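Speaker notes: Planning the equipment budget for a produce handling cell
Session length 32 minutes, questions after

Slide 1. Title
Introduce the project. Promthorpe is the packing site, Tutdale is the smaller site that gets the second cell if the first one pays. Say up front that prices are in the handout and will not be read aloud.

Slide 2. What we were asked to buy
Original request was for two arms, one gripper type and a conveyor spur. No line for simulation, spares or integration. The request came in at 436 thousand dollars. The revised plan is 531 thousand. Most of the talk is the difference between those two numbers.

Slide 3. Where the money moved
Arms stayed flat. Both quotes, MacAulay and Foratberg, were close enough that price did not decide it. Foratberg has the shorter lead time. MacAulay includes controller training in the base price, and Foratberg bills it by the day.
Grippers went up. We budget finger sets as consumables now, on the same line as belts and filters.
Cameras went up. One on the wrist, one fixed. The request had the fixed camera only.
Simulation is new. Pause here, finance people usually have a question.

Slide 4. Why simulation gets its own line
Licenses, a workstation, and staff time to build and maintain the models. Staff time is the biggest of the three and the one most often left out.
We run the layout in software before the purchase order goes out. Reach, mounting height, camera placement and finger length all get checked there. A change to the mounting height costs an afternoon at that stage. After the floor is drilled it is a contractor visit.
Rendered produce has to have uneven skin. Smooth, evenly colored models told us very little about how the camera settings would hold up.

Slide 5. Simulation views, sweet potato task

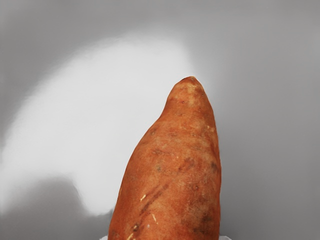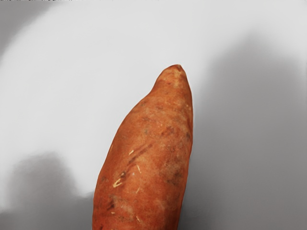 Close views of the sweet potato, then the arm over the table: 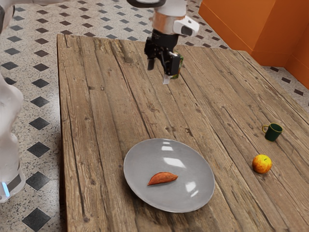

Slide 6. Purchase order timing
Hold the arm order until the reach study is signed off. Fingers and mounts can go out earlier, they are cheap to return. Target for the arm order is September, with delivery to Promthorpe first.
Keep a reserve for guarding. The safety review at Promthorpe has not set the fence line, and the quote we have assumes the old one.

Slide 7. Running costs
Service contract, finger sets, calibration, license renewal. Set aside over 500 dollars a month for finger wear in the first year, then reset the figure from the log. Do not copy the Promthorpe number to Tutdale. Tutdale runs one shift.

Slide 8. Open items
Controller training, if we go with Foratberg.
Who owns the simulation models after handover. Both draft contracts are vague on this. Ask for the source files in writing.
Power drop at Tutdale, quote still outstanding.

Backup slide, only if asked: lease against purchase. Lease terms excluded end-of-arm tooling, so the comparison has to be made on arm and controller alone.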